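Parisa Soltani
4 July 2026

Thread on how the Jodon works in Kurkalcombe, using the comic only. The animated version changes the order of the seals and I'm leaving it out. Spoilers through chapter 1059.

Definition first. The Jodon is a stored-force technique. The user takes a hit on a marked part of the body, the mark holds the force, and the user lets it out later through the same mark. Everything else in the system follows from those steps.
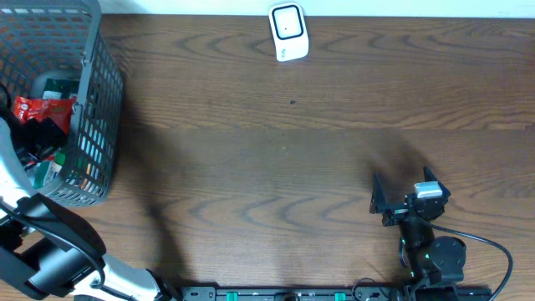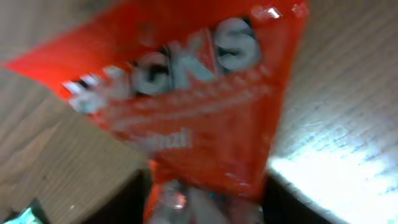

Can a Jodon user release more force than was stored?

Only in the second stage, Tevness, and the extra is taken from the user's own body. In the base form, output equals input minus whatever leaked while the mark was closed.

Leakage is the part most write-ups skip. A closed mark loses force at a steady rate. The comic shows this with the color of the mark on the color pages and with the thickness of the inked ring on the rest. Thick ring, full charge. Thin broken ring, nearly empty.

You can check this in the bridge fight. Captain Aubrel takes the hammer blow on her left palm, the ring is drawn thick, she walks the length of the bridge, and the ring is thinner in every panel. When she opens the palm it cracks the gate and leaves it standing. Readers called that inconsistent. By the leakage rule it is the correct result.

There are 9 marks. Palms, forearms, shoulders, shins, and the one at the base of the neck. Eight come in pairs, the neck is single. The pairs are linked, so a charge in the left palm can be moved to the right palm if both are open at once. A charge can't move from palm to forearm. Every fight in which someone appears to do that turns out, on rereading, to have an earlier hit to the forearm in the background.

Opening order matters as well. Marks open from the ends of the limbs inward. A student who has only opened the palms can't use the shoulders at all, and a blow there does ordinary damage. This is why the tournament arc has so many people aiming at shoulders. It's a test of the opponent's rank.

The neck mark has different rules.
– It has no pair.
– It doesn't leak.
– It can be filled from any other mark.
– It can be emptied once. After that it closes for good.

Tevness is what happens when the neck mark is emptied into the limb marks instead of outward. All eight limb marks read as full, whatever they held before. The art switches from rings to solid discs. From that point the user isn't limited to what they took in.

The cost is stated in dialogue by the instructor at the salt school: "The discs eat what the rings would have dropped." My reading is that leakage reverses. A ring loses force to the air. A disc draws force from the tissue under it. So the longer Tevness is held, the stronger the strikes and the greater the damage to the user.

Evidence for the reversal: Aubrel's right forearm. She holds Tevness through the quarry fight, throws everything with the right, and in the next arc that arm is wrapped and she signs the treaty left-handed. She was right-handed in every earlier scene that shows her writing. No one in the story comments on it.

A common claim is that there are 4 stages of Tevness. This comes from the chapter titles in the quarry arc, which are numbered first disc through fourth disc. Those titles refer to the order in which the discs are struck out by the opponent. No character says "stage" anywhere in that arc. I would drop the term.

Another common claim is that the Rostami line is immune to the cost. Partly a translation issue. Marjan Nouri posted a comparison of both English versions in April and it's worth reading in full. Short form: the older version has the elder say his family "does not pay." The newer one has "has not paid yet." The second fits the later chapters, where two of his sons lose the use of their hands.

The Rostami do have one real difference. They open the neck mark first. This breaks the ends-inward rule, and the comic gives a cause: the neck is marked in infancy by a relative, before the limbs are able to take a charge. They grow up with a mark that doesn't leak and can be filled by any hit, with no need to pass it through a limb.

Consequence: an adult Rostami may be carrying many years of stored force, from falls, from training, from anything. Their Tevness is large on the first use. It also lasts a short time, because the limb marks were opened late and the discs have little conditioned tissue to draw on. Both halves of that are on the page in the elder's last fight.

Now chapter 1059, which is why I wrote this up.

Aubrel's neck mark is shown as a ring. Thin, but closed and complete. She emptied it at the quarry. By the rule above it should be a scar.

Three explanations are going around. I'll take them in order of how well they fit the text.

Art error. Possible. The mark is in one panel, small, seen from behind. Against it: the same chapter has her collar redrawn lower than usual for that whole scene, and nothing else in the scene needs a lower collar.

A second neck mark, placed by someone else. Benedito Fontes argued this, and it has support. The infant marking of the Rostami proves that a neck mark can be placed by another person. It requires someone to have had access to her while she was unconscious, and the hospital chapters leave a gap long enough.

The mark never closed. On this view the salt school instructor was wrong, or lying, about single use. It's the simplest of the three and has the least support. He is wrong about nothing else that can be checked.

I lean toward the second. If it's right, the new mark should fill without leaking, and her next few injuries should leave the ring thicker. That can be tested within a handful of chapters. If she takes a clean hit and the ring stays thin, I'll withdraw it.

Replies so far, combined here to keep the thread in one piece.

Agnese Lukoševičius asked whether thrown objects count as hits. They do. The sling stones in the harbor arc charge a forearm mark, and the ring thickens with each stone. Fire and cold don't count. There's a panel of a soldier holding an open palm to a brazier with no change in the ring and an ordinary burn the page after.

Oldřich Oravec asked about armor. A plate over a mark passes on whatever force reaches the skin. Heavy armor makes for a weak Jodon, and that matches who wears it in the story: officers with no open marks.

Someone asked whether a user can charge a mark by striking it on a wall. Yes, the students do this in the first training arc, and it's banned before tournament matches. The judges check ring thickness at the gate.

Correction to the post on linked pairs. Shins have never been shown moving a charge from one to the other. I included them by analogy with the palms. Treat that as unconfirmed.

Chapter list for the ring thickness comparison goes up in a separate thread after I recheck the harbor arc.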